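Ticket 118 — Sweater cuff stays wide after washing
Opened by: Fitriani Raju
Handled by: Vasylyna Karpenko
Status: waiting for customer

Fitriani, 9:40
Hello, I bought the light blue knit sweater from Drernska in November. After two washes the cuff of one sleeve became wide and does not come back. I wash it by hand in cool water and I dry it flat. The body of the sweater has no problem.
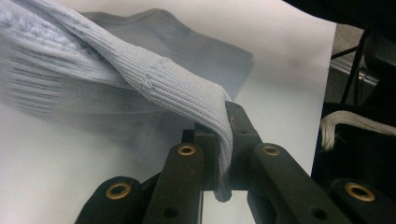 I also tried to steam the cuff from inside, but it helped only for one day. Is it possible to repair, or must I send it back?

Vasylyna, 11:15
Thank you for the clear explanation. Please do not steam it again — too much heat can make the ribs weaker. Wet only the cuff, press it together with your fingers and let it dry overnight without pulling. If it is still wide, we can knit a new cuff in our workshop. Please write me the size from the label.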